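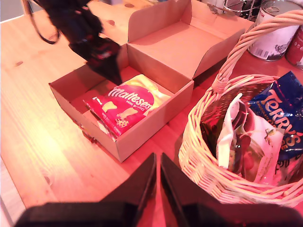 An open cardboard box on a wooden table.

Reet Hunt has written nine picture books about a badger who refuses to go anywhere, and she'd like it known that the badger came first. "People assume he's based on my husband," she says. "My husband goes places. He went to the dentist in April."

The new one, The Badger Stays Put, is out from Plerwood this month. It runs to 271 words, down from 2,103 in the first draft. Her editor, Kristaps Dzene, did most of the cutting. "He'd send back a page with one word left on it," she says. "Usually 'badger.' Once it was 'the,' and I had to call him."

Hunt used to write manuals for a company that made garage doors. She credits the job with teaching her to keep sentences short and to expect that readers will skip to the diagrams.
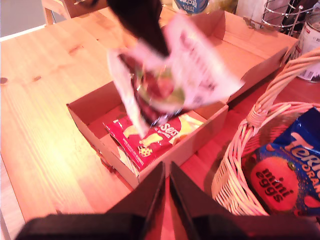 The diagrams, in this case, are by Grímur Laxdal, who paints in watercolor and dislikes drawing feet. Most of the new book takes place in tall grass. "I wrote a beach scene," Hunt says. "It came back as a meadow. I know when I'm beaten."

Does she read her reviews? Only the ones from children. A boy at a library reading told her the ending was "fine, but he should get eaten." She wrote it down. The tenth book is due next spring, and she won't say whether there's a wolf in it.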